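November 29, 2022
Wametum cell, Gastley site. Simulation and shift notes.

Ran the bin-clearing sequence in the simulator again, 382 cycles overnight on the Plaltora build. 22 faults, 2 of them hard stops. The rest were retries that cleared without an operator. Fault log is in the shared folder under September because the new folder still has the wrong permissions.

Wrist view is the one operators will get on the pendant when a fault is raised. Fingers are easy to pick out at low light, the work surface much less so. Colour is close to useless at that level. Raised ambient in the scene file for the next batch and kept the old value in a comment.

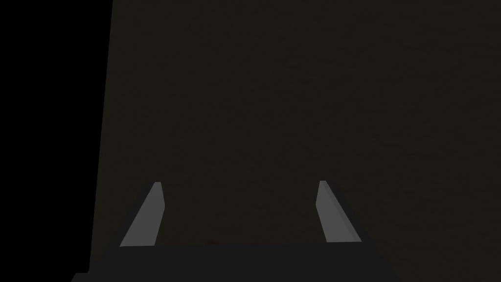

Changes to the packing bench roster were put up at the shift meeting. Two people per shift come off hand loading and go to fault recovery and infeed checks. Main objection was waiting time: at the bench you set your own pace, at the cell you stand by for a light. Fair point. Asked that recovery be combined with label checks so nobody is parked at the guard door all day.

Grading of the recovery role is still open. It needs the 74-page Selvanayagam manual plus lockout sign-off, and the present pay grade covers neither - raised again, no answer yet.

To do:
Rerun with brighter ambient, same seed.
Split the fault codes so "no part" and "part not seen" are separate.
Print the recovery steps on one sheet for the guard door.
Check glove clearance on the reset button.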